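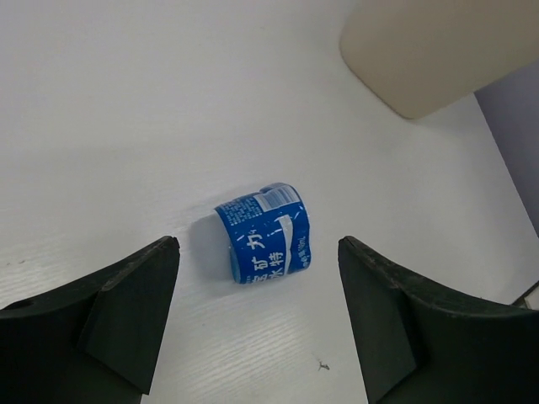
Fallby sells its sorting arm as a bench kit, and that is the first thing to understand before ringing them for a quote. It is a small arm, a two-fingered gripper, a wrist camera, a controller and a licence for the software. Bins, bench and guarding are up to the buyer. The kit is pitched at container depots, council recovery centres and training organisations that want to sort awkward items in modest volumes without paying for a full conveyor line. Awkward is the right word for most of what turns up in a drinks container stream. A crushed bottle piece still wrapped in its blue label, Chinese characters down the front and a small barcode panel near the top, is a fair sample of the material: squashed out of shape, printed over most of its surface, and leaning at an angle that no catalogue of bottle shapes would include.

We spent six days with the kit in July at the Sosard workshop, which runs short courses in materials handling and has had a unit on loan from the distributor, Trernitz. Nima Abbasi, who teaches there, set it up with one assistant in an afternoon. The arm bolts down through four holes in its base plate. The controller sits underneath and runs from an ordinary power point, and the whole lot can be packed into the back of a station wagon.

Calibration is done with a printed card. You put the card on the bench, the arm looks at it from a series of positions, and the software works out where the table is. The manual says to repeat this whenever the arm is moved. Abbasi repeats it every morning anyway.

"If the bench gets bumped by a trolley you won't notice," she said. "The fingers will. They come down a few millimetres out and push the thing along the table."

The fingers are the best part of the kit. They are dark, angular wedges that narrow to a tip, and they open wide enough to come down on either side of a drink bottle lying flat. Scuffing along the top edge is cosmetic and doesn't affect the grip. Replacements are sold in pairs and come off with a hex key. We would order a spare pair with the kit, as Trernitz quoted us three weeks for delivery to regional addresses.

For the main trial we used 100 pieces of mixed plastic, collected from the workshop's own bins and a nearby depot. Each was placed on a white bench by hand, one at a time, and the arm was asked to pick it up and drop it in the correct tub. We ran the set twice, first on the factory settings and then after Abbasi had spent an evening adding her own labelled pictures.

On the factory settings the arm picked up most of the pieces but put 34 of them in the wrong tub or in the reject tub. The faults had a pattern. Clear plastic with no label was often missed altogether on the pale surface. Flattened pieces were found easily but were regularly called film when they were bottle. Loose labels were called bottle. Imported packaging did worse than local, which Abbasi puts down to what the software had been shown before it left the factory.

The second run was a good deal better. She had added some 50 pictures, mostly of squashed and torn items, and the wrong calls dropped to six. Adding them is dull work. You photograph the item from the wrist, draw a box around it, choose a category and save. The box tool is slow and there is no undo, so a slip means starting that picture again. Fallby says an update is coming but would not give us a month.

Barcodes are read when the camera can see them cleanly, and the kit can log them to a spreadsheet. On crushed items that is hit and miss. A depot that needs a scan for every refund should keep its existing scanner and treat this as a sorter only.

Speed is the other limit. The arm takes its time over each piece, and a practised person will beat it easily. Rogelio Gatchalian, who looks after sales for Trernitz, doesn't argue the point. He told us most of his customers leave it running on a side bench, working through the material that staff have already set aside.

"It's not going on your main line," he said. "I'd talk you out of that."

The obvious rival is the Shin unit, which uses suction. It is faster on clean, whole bottles and quieter than we expected, but the cup couldn't hold a seal on crumpled plastic when we tried it at the Trernitz showroom. If your stream is mostly intact containers, the Shin makes more sense. For crushed material we would take the Fallby.

Support is by phone and email during business hours. We rang twice and got a technician both times — once for a fault with the emergency stop lead, which had been badly seated in its socket, and once to ask about dust. The answer on dust was to wipe the camera lens daily and to keep the bench clear of crumbs and fibres. The kit comes with a twelve-month warranty that covers the arm and controller. The fingers are classed as a wearing part and are not covered.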